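Home | Forums | Makers and Builders | Toys and Puzzles | New Posts | Log In

Shape sorter boards – how tight do you cut the holes?
991 views | 17 replies | Share

claypipe_50
OK so I have gone completely down the rabbit hole on peg and hole boards and I love it. I've been making big flat ones, one solid color per board, with the pieces in whatever bright paint I have left. My question is clearance. My first plus dropped in beautifully before paint, and after two coats I needed a mallet! How much room do you all leave?

mossyfork
Oh, welcome to the club! I sand the hole a little after painting the piece, never before. Round pegs forgive nearly everything. The plus is the troublemaker – twelve sides to it, and any one of them can catch.

Allik_shed
Disagree on sanding. You get a fuzzy edge and bare material showing inside the hole, and if you paint the inner walls you're right back where you started. Cut it loose from the start. My nieces play with the Lui boards and those are so sloppy you can drop a piece in from a foot up. They adore them.

mossyfork
Sloppy is fun for a week! A good fit is the whole pleasure of the thing, that little hush as the cylinder slides down.

claypipe_50
Ha, I'm with mossyfork on the hush. But Allik_shed, did you ever do an octagon? I keep wanting to add one and I worry people will try to jam the round peg in it.

Allik_shed
Of course they will, that's the best part. I put an octagon on the board I took to the Clinstead toy swap in February and grown adults argued over it. Make the round one too wide to fit and let them find out.

tinlid21
Just please don't glue anything down under the board. I like to lift mine and slide it around. A strip of tape on the table is plenty for marking where it goes.

claypipe_50
All great stuff, thank you! Red cylinder, green board with the octagon and the plus, orange one next to it:

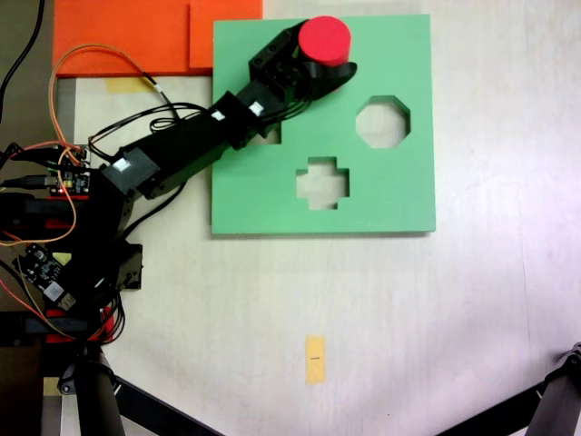

Satora
Wax! A thin rub of paste wax inside each hole, buffed out, and painted pegs stop sticking. I did 21 boards that way and only had to recut one.

Reply | Share (17) | Next page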